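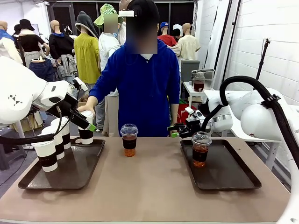
Iced tea in clear cups with domed lids and black sleeves, and white paper cups with black bands.

Cup sleeve

A cup sleeve is a band, usually of paper or paperboard, that fits around the outside of a disposable drink cup. It is also called a coffee sleeve, cup jacket, or cup wrap, and in some shops simply a band. Sleeves are used on paper cups for hot drinks and on clear plastic cups for iced drinks. On a hot cup the sleeve protects the hand from heat. On a cold cup it takes up some of the water that condenses on the wall and gives a drier grip. In both cases it also provides a surface for printing.

Construction

Most sleeves are cut from a flat sheet in the shape of a shallow arc. When the ends are joined, the arc becomes a section of a cone, wider at the top than at the bottom, which matches the taper of the cup. A sleeve cut too straight will slide down or stand away from the wall at one edge. The joint is either glued at the factory or closed by a tab and slot at the counter. Glued sleeves ship flat and are opened by squeezing the two folds.

Three kinds of board are common. Corrugated board has a fluted layer that traps air against the cup. Embossed board is a single sheet pressed with raised dots or ribs, which keep most of the sheet off the cup wall. Plain board has neither feature and insulates the least. It is the usual choice for cold cups, where heat isn't a concern and a smooth face prints better. Fabric, felt, and silicone sleeves are sold for repeated use.

Some sleeves are cut with a decorative upper edge or printed with a border just below it. Scalloped borders in a light color or gold are used on dark sleeves, where a plain edge would be hard to tell apart from a dark drink.

Use with hot drinks

A paper cup for hot drinks has a thin waterproof lining on the inside and a rolled rim at the top, which stiffens the cup and holds the lid. A single-wall cup passes heat quickly to the hand. Before sleeves came into general use, many shops put one cup inside another, a practice known as double cupping. It is still done when sleeves run out. Double-wall cups, which have a second layer of paper built in, don't need a sleeve, although some shops add one for the printing.

The sleeve normally sits at or slightly below the middle of the cup, where the fingers go. Staff may put it on before filling or after. Fitting it first avoids handling a full cup, but the sleeve can hide a fill mark or a handwritten order on the side.

Use with cold drinks

Clear plastic cups for iced tea, iced coffee, and blended drinks are often sold with a domed lid. The dome leaves room above the rim for foam, whipped cream, fruit, or ice, and usually has a round opening at the top for a straw or for drinking. With a flat lid the cup stacks more easily in a carrier, but nothing can rise above the rim. 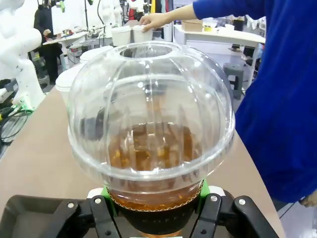
Domed lid with a round opening, on a clear cup of tea with a dark scalloped-edge sleeve.

On a clear cup the sleeve covers part of the contents, and shops differ on where to place it. A middle position leaves the drink visible above and below. A low position shows more of the upper layers, but the sleeve may touch a wet tray or tabletop. Paper sleeves weaken when soaked and may tear at the joint. Boards made for cold use often have a light coating on the outer face, while the inner face is left bare to absorb water.

Tea served with pulp, fruit pieces, or other solids tends to settle. Some menus ask the customer to turn or stir the cup before drinking.

Trays and serving

Sleeved cups are carried to tables on flat trays or handed over in molded pulp carriers. Trays for this purpose generally have a raised rim to hold spills. A dark tray hides tea and coffee stains, and a light one shows them, so the choice depends on how often the trays are wiped. At tastings, store openings, and similar events, cups are often set out in rows before the drinks are poured, with the sleeves already in place and the printing turned toward the guests.

Mixed orders are commonly separated by cup type. Hot and cold cups have different diameters at the rim and different centers of weight, and a tall domed cup tips more easily than an open paper cup on the same tray.

Printing and collecting

The flat blank is printed before it is cut. One-color printing on dark board is the cheapest way to give plain stock cups a uniform look, and a shop can use the same band on both its paper and plastic cups. Limited sleeves tied to a season, a film, or a singer are common in tea shops, and some buyers keep them flat in albums.

The largest public holding in the Jirnanberg area is the Zúñiga collection, given to the Lindwood Paper Museum by the retired box designer Octavio Zúñiga. It contains 900 sleeves, most of them unused, and 6 cutting dies from the Brandão works. Part of it goes on display each July. The Trutach sleeve, a local type named after the tea house that ordered it, closes with 2 slots in place of glue and can be opened out flat after use. The museum has examples in both hot-cup and cold-cup sizes.

Disposal

Uncoated board sleeves can usually be recycled with other paper if they are clean and dry. Lined paper cups often can't go in the same bin, and plastic cups and lids are sorted separately where they are accepted at all. For this reason sleeves are best removed before the cup is thrown away. Coated and foil-printed sleeves are treated differently from one town to another. Unlined brown sleeves are accepted by some composting programs.

See also

Cup carrier
Domed lid
Double-wall cup
Paper cup
Zarf

This site uses cookies to remember your reading preferences. By continuing to browse, you accept our cookie policy.

Contact | Copyright and reuse | Back to top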